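Outdoors > Footwear > Interviews
Last updated: Sunday, December 11, 2022

Ljubica Kneževič has run the returns bench at Sutness, the outdoor footwear outlet in Brukau, for three years. Her job is to decide whether a walking shoe goes back on the shelf at full price, moves to clearance or is written off.

"The sole tells me most of it," she says. "I flex the forefoot and look for a gap at the toe bumper. If the glue line has opened by more than a millimetre, it is a reject."

Clearance stock is sorted by age as well as by wear. Polyurethane midsoles harden and crumble in storage, so pairs are pulled once the date stamp passes 30 months. EVA midsoles are given longer. In August the bench handled 206 pairs, of which 18 were written off.

Most of the remainder were size returns. Kneževič blames the last used for the Bikbridge range, which is narrow across the ball of the foot. "People order their usual size, find it tight and send it back. Half a size up fixes the length and does nothing for the width."

Tímea Vincze, who buys for the outlet, has since moved part of the order to Öztürkmen, whose shoes come in two widths. She expects fewer returns but has no figures yet.

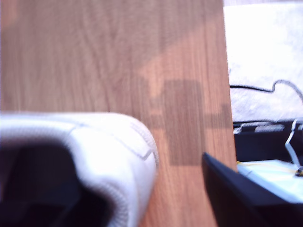 What should a buyer check first on a discounted pair?

"The date stamp, usually under the tongue or on the size label," Kneževič says. "Then press the midsole with your thumb. It should give a little and come back."

Outlet pairs carry the same 30-day return period as full-price stock, provided they have only been worn indoors.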